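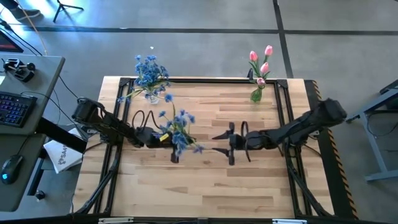
Two-arm work cell with flower arranging task. Photo: Ghorbani Automation
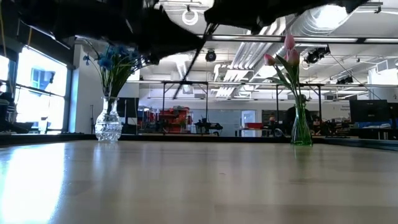 By the Ghorbani Automation press office | 11/11/18

Ghorbani Automation opens order book for Rosari two-arm cell, with fixed price for the first year

IVIMORA – Ghorbani Automation informs its customers and partners that orders for the Rosari two-arm work cell are now accepted. The offer is prepared for flower packers, gift companies and small workshops which plan their equipment budget for the coming year.The price of one Rosari cell is fixed for 12 months from the date of order. It includes two arms with grippers, the table, the metal frame, delivery, and 4 days of training at the customer's site. Spare gripper fingers are ordered separately, and we advise to put them in the budget from the beginning.

Artificial flowers are used for the handling task in our photographs. Stems are thin and they bend, so a buyer can judge from such work what the cell may do with his own light products. Customers are welcome to send samples before they decide. The test report is free of charge for the first 200 requests.

"Many small companies ask us only for the price of the arm," the company said in a statement. "Later they find that they must also pay for floor work, power and training. We want that they see the full cost on one page."

For this purpose the company has published a planning sheet together with its distributor Zidow. The sheet has separate lines for purchase, installation, yearly service and staff hours. It can be filled in without technical knowledge, and Zidow will check it with the customer by telephone.

Payment can be made in full or in 18 monthly parts. A customer who chooses the monthly plan becomes owner of the cell after the last payment. Service visits are included in the monthly plan but not in the full payment, so the two totals should be compared with care.

First deliveries are planned for July. Orders are handled in the order in which the signed planning sheet arrives at the Ivimora office. Customers with an older one-arm cell can ask for a trade-in value, which is given in writing after inspection.

The planning sheet and the order form are available from Zidow sales offices.

Contact: Press Office, Ghorbani Automation, Ivimora | © Ghorbani Automation. All rights reserved. | Back to top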